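Chapter 9
Grip Loss and Slip Faults in Two-Finger Grippers

Thin, rigid objects account for a large share of grip faults in household handling. A chopstick offers little contact area to a flat or ribbed pad, and a small error in closing angle is enough to turn it out of the grasp. Tableware tasks place such objects next to heavier ones.

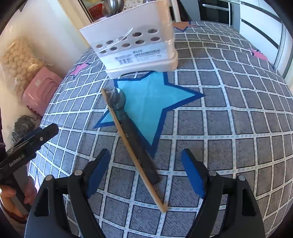
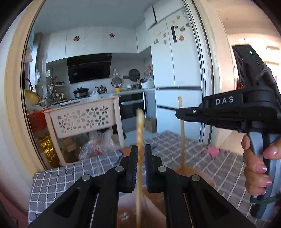
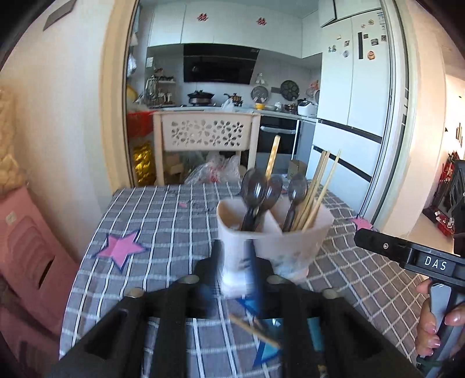 Hand-held grippers at a table, with thin wooden sticks among the items.

The Wosance fault log, kept by Ea Lauritsen, assigns grip faults to one of 2 classes. In a slip fault, the object moves against the pads while the fingers remain closed. In a release fault, the fingers open before the command is given. The classes look alike to an operator – the object falls in both cases – but they leave different traces in the finger position signal.

Section 9.1 examines a slip fault on the Prukora gripper. The controller sampled finger position 200 times per second and reported a secure hold for 30 samples after the object had left the pads. The arm continued its travel during that interval. Residue on the pads had lowered friction below the value assumed in the force table.

Section 9.2 treats detection limits, and Section 9.3 gives the inspection procedure for pads, pins and screws. Readers should review the friction model in Chapter 2 before proceeding.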